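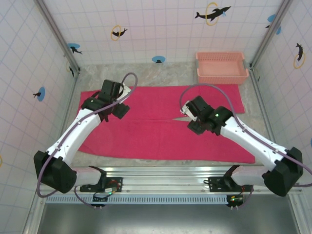 Pasus House Linen Group
Minutes of the meeting held September 10, 2022

Chair: Oľga Koubek
Minutes: Štěpánka Tóth
Nine members present. Apologies received from the Tichý annex.

1. Minutes of the June meeting
Accepted with one change. Item 4 had said the new folding method was "agreed." Ms. Koubek asked that this read "discussed." Changed.

2. Towel folding
The proposal from June is that all bath towels be folded in half the long way and then in thirds, so that they fit the new shelves. Ms. Tóth has tried it at home and says the stack stands up better. Ms. Koubek asked how tall a stack, and of which towels. Ms. Tóth said six, her own, fairly thin. The chair's view was that six thin towels will stand up however they are folded.

There was a long exchange on whether a towel should be laid out flat before the first fold. Those in favor say that a crease left in the middle at the start stays there through every later fold and the edges never meet. Those against say it takes up a whole table and doubles the time. No one had timed it. The chair said she would not vote on a claim about time from people without a clock.

Decision: lay towels flat and smooth them from the middle out before folding, on a trial basis, bath size only. Hand towels stay as they are. Carried, with 2 against.

3. Colors
It was suggested again that towels be sorted by color, with the pinks and reds washed apart from the whites. Firkard, who supply the towels, say the dye does not run. Several members were not persuaded, having heard the same about the bath mats. Ms. Tóth will wash one new red towel with an old white pillowcase and bring the pillowcase to the next meeting.

4. Stock
The shelf count came to 153 bath towels. The list says more. Ms. Koubek does not believe the list and is not sure she believes the count, as it was done with one dryer still running. To be done again with everything out of the machines.

5. Shelving quote
Skillar have quoted 1550 for a second run of shelves, delivery included, fitting not included. Ms. Koubek asked why we need more shelves if the new fold saves as much space as we were told in June. Ms. Tóth said the two things were separate. The chair did not see how. Held over until the folding trial has run.

6. Other business
The labels on the lower shelves are peeling again. The last lot were called permanent. Ms. Tóth to look for cloth tape.
A request for scented sheets in the linen closet was turned down.

Actions
Ms. Tóth: pillowcase test, cloth tape.
Ms. Koubek: recount, reply to Skillar, find a kitchen timer for the folding trial.

Next meeting to be set once the recount is finished.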